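Vosport under-shelf storage bins, set of four, and the matching drawer liner

I've been meaning to write this one up since May, when the second box arrived and I finally had enough pieces to do the whole of the laundry room and the narrow pantry next to it. Regular readers will know I have a weakness for anything that promises to put a lid on a mess, and that my record with it is mixed (the hanging shoe thing lives in the attic now and we don't speak of it). So I went into this set hopeful but careful with my money, and I'm glad to say that most of it has earned its place.

The set comes flat. You get four bins, eight side clips, and a roll of liner that you cut yourself. I bought mine from Zoren, the housewares store out by the garden center, partly because they let you handle a made-up bin before you pay, and I do think you should handle one if you can. The sides have a bit of give in them that I took for flimsiness at first. Once the clips are on, though, the whole thing stiffens up nicely, and I've carried a full one up the stairs with dish towels and two bags of rice in it without feeling it sag.

Putting them together took me most of an evening, but I had the radio on and kept stopping for tea, so don't go by me. The clips are the only tricky part. They have a right way up, and the leaflet shows it in a drawing so small that I had three of them on upside down before I noticed the little ridge that's supposed to face the wall. If you press and hear a click, leave it alone. If you press and it just slides, turn it over and try again.

Now, the color. The catalog calls it Danar, and lists it as stock number 966, and I would call it a gray that can't quite make up its mind. In the morning it goes a touch green and by lamplight it's closer to mushroom. I've grown fond of it, I really have, and it's kind to dust and to scuffs, but if you want your pantry crisp and bright you'll be happier with the white.

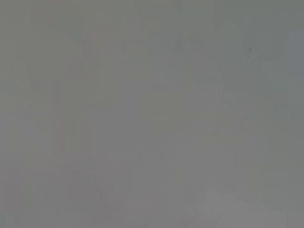 A reader going by Mahmoud wrote in after my first short note on the set to say that the gray looked far too cold next to cream walls, and that swapping the liner for plain shelf paper had warmed the whole cupboard up. The same message had a warning about the lids, which apparently bow a little if you stack a third bin on top while the bottom one is empty.

I tried both. The shelf paper is a good tip, and cheaper too, and I've done the two lower shelves that way. The lids I can confirm. Mine took on a slight dip after a couple of weeks with the flour sitting up there, and it eased out again when I moved the flour down to where flour ought to be in the first place. Two high is fine. I wouldn't go to three unless the top one is holding napkins or something equally light.

The liner that comes in the box is the weakest piece, I'm sorry to say. It smells when you first unroll it - a sort of new shower curtain smell - and it took 10 days draped over the porch rail before I'd let it anywhere near the tea. It also has a strong wish to go back to being a roll. I weighed mine down with cookbooks overnight, and even then the corners wanted to lift. Cut it a shade narrower than the shelf and it behaves better. It does wipe clean beautifully, I'll give it that, and the molasses incident (my own fault) left no trace at all.

Measure before you order, please. Each bin is 16 inches deep, and that's to the front lip, with the handle sticking out beyond it. My pantry shelves took them with just enough room to close the door, but the cabinet over the washer didn't, and so one bin has ended up in the hall closet full of scarves and mittens. It's very happy there. I may buy another to keep it company.

As for how they've held up, the clips are still tight, the handles haven't loosened, and the bin that gets the most abuse, the one with the onions, only needed a rinse and a dry with an old towel. I've washed all of them by hand in warm water. The leaflet says to keep them out of the dishwasher, and they wouldn't fit in mine anyway.

Would I buy the set again? Yes, the bins gladly, and I'd skip the liner if they sold it separately. Zoren had the white in stock last time I went by, and the gray was down to the display one.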